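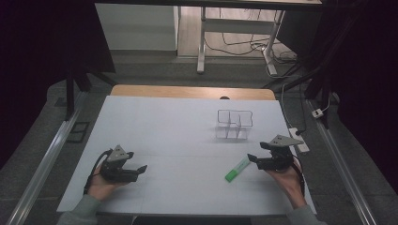
Gusley grip trials

The Gusley grip trials are a long-running comparison of hand-held grippers, the kind a person carries around and squeezes so that a robot arm can later be taught to do the same thing. They began as a way to settle which of two designs, the Braseo or the Cinden, should be bought in quantity. Both were bought in quantity before the first results came in, and the trials have continued on a firmer scientific footing ever since.

Background

Gusley, a small automation workshop, had been recording demonstrations with a full pair of leader arms bolted to a bench. The arms were accurate, heavy and disliked by everyone who had to stand behind them. Hand-held grippers promised the same recordings without the bench. The first batch arrived in January with a manual that covered charging in detail and gripping in one paragraph.

Method

Each trial uses two grippers, one per hand. The operator picks up a small item, moves it to a target and lets go. Standard tasks include putting a pen or marker into an upright holder, passing an item from one gripper to the other, and turning a flat item over. The last of these is generally held to have been added by someone who did not have to do it.

A run counts as clean if the item reaches the target with no drop, no second attempt and no help from a knee. Of 3480 recorded runs, 2968 were clean. The rest are kept in a separate folder and are watched more often.

Fingers and wear

Finger wear turned out to matter more than the choice of brand. The Braseo design carries each pad on a link that swings on a pivot, and the pads are meant to meet flat. A new pair does so. An older pair meets at one corner first and closes the rest of the way by persuasion, which the recordings then faithfully pass on to the robot. 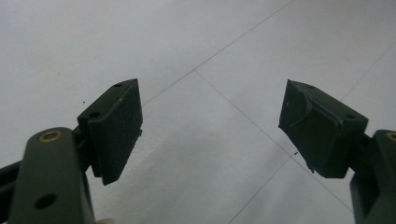
Pads are inspected by eye before a session and replaced in pairs, a rule adopted after several weeks of replacing them singly. Wear seldom keeps to a schedule. One pad may carry a curved, scuffed ridge and a small burr on its lower edge while the one facing it looks much less used. Burrs are trimmed with a knife – the official deburring tool having been lost early – and the brass bushings at the pivots are checked for play at the same time.

The Cinden uses softer pads, which wear faster but more evenly. Its supporters regard this as a feature. Its supporters are also the people who ordered 29 spare sets.

Cameras and controllers

Wrist cameras were compared next. A wide lens sees both fingers and most of the room, while a narrow one sees the item very well until the item moves. The wide lens was adopted. Recordings are handled by the Yu controller, whose clock drifted slightly against the cameras until a firmware update made it drift the other way. The two are now lined up by software after each session.

See also
Leader arm
Parallel gripper
Yu controller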